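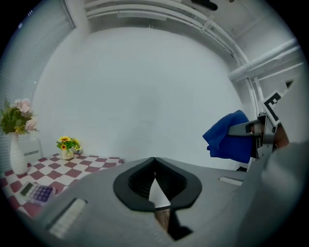

A pair of hand-held grippers and a blue cloth, with the checkered table off to the left.

Let me make a case for boring cloth. I spend most of my working day holding a gripper in each hand and picking up fabric, over and over, so that a model can learn from what I did. People who hear this ask when the robot arrives. I'd love for them to ask about the cloth!

My complaint is with the way our field counts. Everybody wants the big number. When I started at Estico, we were proud of doing more than 40 examples before lunch, and I was as bad as anyone — I'd fold the same way every time because it was fast and the clips came out pretty. Then Melur Liem sat down one afternoon in April and watched seven of mine in a row. She said she could have watched one and gone home. She was right, and it stung a bit.

So now I argue for fewer and messier. Drop the cloth in a heap and start from there. Come at it from the wrong side. If you fumble a corner, go back for it and keep the take (people love to throw those out, and I think it's a terrible habit). A model that has only ever seen clean grabs has no idea what to do after a bad one, and bad ones are most of life with fabric.

Ridwan Wattimena thinks I'm being romantic. His view is that volume sorts it all out in the end, and four tidy people beat one fussy one. Maybe, with enough money. We don't have it, and my wrists certainly don't.

I'd also like us to leave the room alone a little. Flowers, a calculator, a loud tablecloth: fine by me. Kitchens and offices are full of stuff, and I'd happily move it all about between takes and see who complains first. My bet is on Ridwan.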